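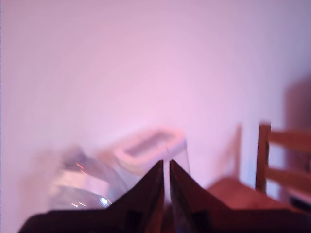
Jarklow Nipping Press, Full Size
Galanis Bookbinding Supply > Presses and Boards > Nipping Presses

$346
In stock. Ships on a pallet or pick up at the shop.

I've been selling book presses since 1999 and this is the one I use at home, so you're going to get a long page. Sorry! If you just want the specs, skip down, they're all there.

A nipping press does one job. You put your freshly glued book between two boards, slide the stack onto the bed, spin the wheel until it bites, count slowly in your head, and take it out again. A few seconds of serious pressure makes the paste grab and pushes the air out from under your endpapers. Then the book goes under weight overnight and you go to bed. Plenty of people get along for years with a pile of bricks wrapped in kraft paper (I did, and I still have the bricks), but bricks don't nip. They sit there. The first time you pull a case out of a real press and see the joints sitting crisp and tight along the spine, you'll understand why old binders get misty about cast iron.

The Jarklow is made by a small foundry that used to do drain covers and stove parts. Haris Durrani, who runs the pattern shop there, sent me the first casting wrapped in a moving blanket with a note that just said "try to break it." I leaned on that wheel with everything I had. The press didn't care. My shoulder did.

What I like about it

The daylight, mostly. Daylight is the gap between the bed and the platen when the screw is all the way up, and on so many of the antique presses it's stingy, because they were built for copying letters in an office and a letter is thin. You can get one book in there, maybe, if it's poetry. The Jarklow opens wide enough for a fat sketchbook plus boards on both sides, or a little stack of pamphlets if you're doing an edition for your cousin's wedding.

The screw has a double-start thread, so the platen travels fast and you aren't cranking away while your paste dries. Taha El Ouafi, who teaches the evening class here, timed himself closing it one-handed with a textblock in the other. I won't print the time because he wants to beat it.

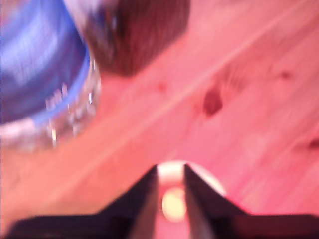 And the wheel is a proper wheel, with a rim you can get both hands on. Some of the cheaper presses come with a T-bar, which is fine until it catches your sweater sleeve. Ask me how many sweaters.

What I don't like

The paint. It comes in one color, a dark green enamel, and it chips at the feet if you drag the press over concrete. Mine has chips. I touched them up with model paint and you can tell.

The bed is also not perfectly square to the uprights on every casting. It doesn't matter for pressing, only for your eye, but if you're the kind of person who straightens pictures in other people's houses you'll notice it. The face of the platen is machined flat and that's the part your book cares about.

Oh, and the hardware kit comes with lag screws that are too short for a thick bench. I throw longer ones in the box when I remember. Put a line in the order notes and I'll remember.

Specs

Weight: 132 pounds without the pallet
Platen: machined gray iron, rounded corners
Screw: steel, double-start
Nut: bronze, replaceable
Finish: green enamel, bare platen and bed
Mounting: four holes, lag screws included (see above)
Boards: not included
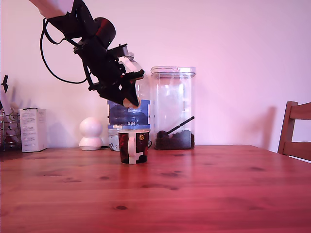
Galanis Bookbinding Supply, Catalog Issue 15, page 132

Setting it up

Get a friend. Please get a friend. The thing is top-heavy with the screw up, so run the platen all the way down onto a folded towel before you move it, and lift from the bed, never from the wheel. Put it at the front edge of a heavy bench with the feet over a leg if you can manage it. I had mine in the middle of a folding table for a whole June and every time I closed it the table did a small curtsy.

Wipe off the packing grease with mineral spirits, then put a thin coat of paste wax on the bed and the platen. One drop of machine oil on the screw every few months is plenty. More than a drop and it'll find its way down onto your nice cream bookcloth, which happened to me on a guest book I'd already foil stamped. I made that book twice.

Use boards. I can't say it enough! Bare iron will mark damp cloth and it'll rust if you leave anything wet on it. We carry the Sestholm pressing boards, which are sealed birch with a softened edge, and also the Sestholm brass-edged pair if you want a sharp French groove. Waxed paper or a polyester sheet goes between the book and the board, always.

Questions I get a lot

Can I use it for flowers, prints, tofu? Flowers, sure. Small relief prints, yes, with a felt blanket, though you'll get a better impression from a press made for that. Tofu I've had one customer do, and he says it's great, and I've decided I don't want to know more.

Is it better than the Maltov? The Maltov is lighter and cheaper and folds its handle down, so for a closet studio I'd point you there. It gives less pressure and the daylight is about half what you get here. If you're mostly making pocket notebooks, save your money and buy the Maltov and some good paper.

Will it fit on my bookshelf? No.

Can I leave a book in it overnight? You can, but back the wheel off a bit first. Full pressure for hours squeezes paste out through the sewing holes and you'll have a lovely flat brick in the morning.

Do you take returns? Yes, if it hasn't been bolted down, but you pay the freight back and it'll sting. Come by and try one before you order if you're anywhere close. There's one on the counter by the register and a basket of scrap board next to it, and I'm usually around until 5 p.m.

Goes well with

Sestholm pressing boards, pair
Sestholm brass-edged boards, pair
Galanis wheat paste, dry, one-pound bag
Bone folder, large
Replacement bronze nut for Jarklow presses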